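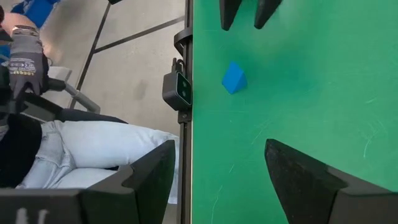
Stirken

Stirken 是一套面向桌面双臂操作的开源机器人控制软件，由 Etovent 的操作软件组开发，主要设计者为 Ruoxi Yuan。它把腕部相机的图像、机械臂的关节状态和夹爪开度放到同一条时间轴上，在此基础上完成物体定位、抓取规划、轨迹执行和过程记录。软件的核心部分用 C++ 编写，任务描述和离线分析工具用 Python 编写。

Stirken 在小型积木类物体的抓取、翻转和双臂交接方面用得最多。三棱柱、半圆柱、拱形块这些看起来像玩具的东西，对控制软件却相当苛刻：姿态差一点，两指就会夹在斜面上，物体随即滑出。Stirken 的许多有趣设计都是从这些小块积木上长出来的。

名称

“Stirken”最初是开发组内部一个轨迹回放脚本的名字。脚本后来被重写了三次，回放功能也早已拆分出去，名字保留了下来。中文资料中一般直接使用原文，早期文档里偶尔可以见到缩写 STK，因为容易与其他软件混淆，后来的版本不再使用。

历史

Stirken 的前身是一组彼此独立的程序：一个读相机，一个读关节，一个发送目标位置。三个程序各自打时间戳，各自写日志。这种做法在物体静止时没有什么问题，可是一旦手臂一边移动一边用腕部相机观察目标，图像和关节角之间的错位就会直接变成定位误差。手臂动得越快，算出来的积木位置就漂得越远。

Ruoxi Yuan 在一份内部笔记里画出了误差随手臂速度变化的曲线，几乎是一条直线，斜率正好等于图像的延迟。这条曲线成了项目的起点。开发组随后写出了时间对齐模块 Kellen，又把原来的三个程序改成同一进程内的几个模块，由统一的调度器驱动。

第一个对外版本只支持单臂，抓取候选由人工编写的模板给出。第二个大版本加入双臂协调，并引入规划器 Vrettos。从这一版开始，任务描述从配置文件改为 Python 脚本，老用户的迁移过程并不轻松，更新说明里用来解释字段改名的表格比新功能介绍还长。

系统结构

Stirken 运行时由四层组成，自下而上为设备层、时间层、规划层和任务层。层与层之间只通过定长消息通信，消息格式在编译时确定。

设备层负责与机械臂、夹爪和相机交换数据。每种设备对应一个驱动插件，插件必须声明自己的采样周期、典型延迟以及断线后的行为。没有声明断线行为的插件无法通过加载检查。

时间层即 Kellen，下文另述。规划层由 Vrettos 和一个轨迹平滑器组成。任务层执行用户编写的任务脚本，脚本可以随时暂停、单步运行或者从某个检查点重新开始。

控制环以 400 Hz 运行在独立线程中，线程内不允许分配内存，也不允许写日志。需要记录的数据先放进环形缓冲区，再由低优先级线程取走。这一限制在代码中有专门的静态检查，贡献者常常在第一次提交时就和它打上照面。

时间对齐模块 Kellen

Kellen 是 Stirken 里最受使用者喜爱的部分，也可以脱离主程序单独使用。它的任务说起来很简单：给出任意一个时刻，返回那个时刻每个传感器的状态估计。

对于关节角，Kellen 使用三次插值；对于夹爪开度，使用线性插值，并在检测到接触时切换为保持；对于图像则不做插值，只返回曝光中点离该时刻最近的一张，同时附上两者的时间差。下游模块利用这个时间差，把相机位姿修正到真正曝光的那一刻。

各设备与主时钟的偏移通过一段标定动作求得。手臂让腕部相机在桌面标记物上方做小幅往复运动，软件比较图像中标记物的位移曲线与关节角推算出的位移曲线，用互相关求出粗略偏移，再用最小二乘细化。残差超过 2 毫秒时，标定结果不会被写入配置，需要重新采集。看着两条原本错开的曲线在屏幕上慢慢合拢，是许多新用户对 Stirken 的第一印象。

标定动作的幅度和速度可以调整。动作太慢，互相关的峰很宽，偏移定不准；动作太快，图像会模糊。默认参数偏保守，适合刚性较好的台面。台面如果有晃动，往复运动会带动整张桌子，标定曲线上会多出一个低频成分，文档建议先降低加速度再重试。

感知

Stirken 的感知流程针对颜色均匀的台面做了优化。以绿色桌面上一块蓝色三棱柱为例，流程首先在色度空间里为台面建立模型，把不符合模型的区域提取为候选，再用几何信息筛选。台面上常见的浅色划痕亮度与周围不同，色度却相差不大，因此大多数会在第一步被滤掉。剩下的细长区域由形状检查处理。

三棱柱的姿态估计利用了它的明暗关系。光线落在斜面上时，朝光的一面较亮，背光的一面较暗，两面相交处的棱线会在图像中形成一条清晰的边缘。软件沿这条边缘拟合直线，得到棱的方向，再与底面轮廓一起求解位姿。光照非常均匀、两个斜面亮度接近时，这条边缘会变弱，程序便退回到只用轮廓的方法，并在结果中降低置信度。

腕部相机有一个绕不开的特点：自己的夹爪总在画面里。两根手指占据画面下部，离镜头近，显得很大，手指之间的空隙才是看得见目标的地方。Stirken 根据夹爪开度和手指的三维模型实时生成遮罩，把属于自身的像素排除在外。更换指尖以后必须同时更换模型，否则遮罩会在手指边缘留下一圈没有盖住的像素，常被误认为一块细长的深色物体。论坛里关于“幽灵物体”的求助，多半出自这里。

双臂系统中还要处理另一只手。对面手臂的指尖可能从画面另一端伸入，正好停在目标物体旁边。若把它当作障碍物，规划器会拒绝一切交接动作；若完全忽略，又可能发生碰撞。Stirken 为它单独设立了“协作体”类别，位置由另一只手臂的关节角推算，图像只用于核对。当推算位置与图像中的指尖相差过大时，系统暂停并提示检查两臂之间的外参。

固定在台架上的相机可以作为补充视角。它不随手臂移动，适合在腕部相机被遮挡的阶段接管跟踪。两种视角的结果在位姿层面融合，不直接拼接图像，这样做的好处是任何一路断开时，另一路都能照常工作。

规划器 Vrettos

Vrettos 负责生成抓取候选、选择执行手臂并计算无碰撞路径。它采用双向采样搜索，搜索结果经过捷径化和时间参数化后交给控制环。

抓取候选的评分由四项相加：两指接触面的平行程度、指尖与台面的间隙、手腕姿态距离关节极限的余量，以及抓取后是否便于放置。对于平放的三棱柱，夹住两个三角形端面通常得分最高，因为两个端面互相平行。夹住两个斜面的候选虽然更容易到达，合力却会把物体往下推，物体紧贴台面时尚可维持，离开台面后就容易滑脱。使用者可以在可视化窗口里拖动物体，看候选排名实时变化，这个小工具很适合教学，转动到某个角度时首选手臂突然从左换到右的那一刻尤其直观。

手臂的选择原本依据距离，哪只手近就用哪只手。后来的版本改为比较两只手臂完成整个后续动作的预计时间，于是有时会出现较远的手伸过来抓取、较近的手留在原处准备交接的情形，初次见到的人往往以为程序出了错。

双臂交接时，Vrettos 把动作分为接近、同时持有和释放三段。同时持有阶段两只手都切换为阻抗控制，接收方的刚度逐渐升高，交出方逐渐降低。两者之和保持不变，物体因而不会在半空中突然晃动。

安全与人员区域

Stirken 的人员区域功能允许在工作区外侧划定一圈低速带。操作者坐在台架旁边时，手臂末端进入靠近该侧的区域后自动限速。速度上限在控制环中执行，任务脚本无法绕过。文档特别指出，软件限速不能代替硬件急停，急停按钮应当放在坐姿下伸手可及的位置。

限速带的形状由若干个凸多面体组成，可在任务运行前修改，运行中只能扩大、不能缩小。暂停后恢复运动时，手臂先以低速走完第一段轨迹，随后再回到正常速度。

记录与回放

每次运行都会生成一个记录包，包含原始图像、关节状态、规划结果、任务脚本的版本号和标定参数。记录包可以在没有硬件的电脑上回放，感知与规划模块会重新计算，并把新结果与当时的结果并排显示。修改一行感知代码之后马上就能看到它在旧数据上的影响，开发组把大部分调试工作都搬到了这里。

随软件发布的基准数据集收录了 3,000 段桌面操作记录，其中既有成功的抓取，也有滑落、碰倒和夹空。失败片段带有人工标注的起始时刻，用于评估软件发现失败的速度。从中选出的 246 段组成回归测试集，每次合并代码前都要完整运行。测试集按物体形状和台面颜色分组，某一组成绩下降时，合并请求会被拦下，即使总成绩有所提高。

任务脚本

任务脚本使用普通的 Python 语法，可以调用“寻找”“抓取”“移至”“交接”“放下”等基本动作。每个动作返回一个结果对象，包含是否完成、置信度和失败类别。脚本作者可以根据失败类别决定重试、换手或请求人工协助。

动作之间默认会插入一次短暂的重新观察。关闭这一步能够节省时间，但连续动作中的误差会累积，在堆叠任务里尤其明显。较新的版本允许按动作分别设置，常见的写法是在移动空手时关闭，在放下之前打开。

局限

Stirken 对透明和高反光物体的支持较弱，对与台面颜色接近的物体也容易漏检，绿色台面上的绿色积木是一个经典的失败案例。文档给出的办法是更换台面或者启用深度信息。

遮罩依赖准确的手指模型，手指磨损或安装略有歪斜时需要重新测量。Vrettos 在两臂同时处于狭窄空间时规划时间明显变长，偶尔会超出任务脚本设定的等待上限。布料、线缆等柔性物体不在支持范围内，实验分支中有一个针对短绳的模块，接口尚未稳定。

参见

手眼标定
阻抗控制
双臂协调
采样式运动规划
视觉伺服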